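Keeping the Table: How Killden Brought Back the Shared Lunch

For most of the last century, the town of Killden stopped at noon. The woolen mill sounded its whistle, the shops on MacLeod Street pulled down their blinds, and a large part of the population sat down to eat in the same building. The mill dining hall served its last meal when the looms were sold, and for 20 years the town ate lunch at desks, in parked cars, or at home alone.

The Killden Lunch Program opened in the former grange hall in January. It is run by the Lallow Foundation, which also maintains the public library and the river path. Any resident may eat there, and no proof of income or age is requested. The suggested price of a meal is posted at the door, and payment is made in a closed box.

The foundation began its work with a household survey, to which 333 residents replied. Many of them wrote at length on the back of the form. Older respondents recalled the mill hall in detail: the split pea soup, the long benches, the rule that no chair could be saved for a friend. Younger families asked for something simpler – a warm meal that did not require a drive to Jorirwood and back.

Seating follows the old rule. Guests take the next open place, and the tables are filled from the window side inward. The arrangement drew complaints in the opening weeks, mostly from couples who found themselves across the room from each other. It has been kept, with an exception for parents of small children and for anyone who needs an aisle seat.

The room holds 60 at a sitting, and there are two sittings. In its first full month the program served 1,029 meals, a figure that exceeded the foundation's estimate and led to a second delivery of bread each week. Dishes are plain by design. Bean stew, chicken with rice, and braised cabbage appear often, and a meatless choice is offered every day.

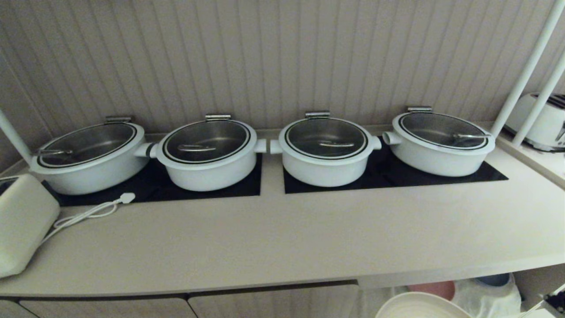 What Comes Next

The foundation has committed to the program through the end of next year. Its present concern is the winter road between the mill cottages and the town center, where the sidewalk ends well short of the last houses. A van route has been proposed, and the county has been asked to share the cost. Residents of the cottages may also request a delivered meal, although few have done so. Most prefer to come in, and several now arrive well before the doors open at 11:30.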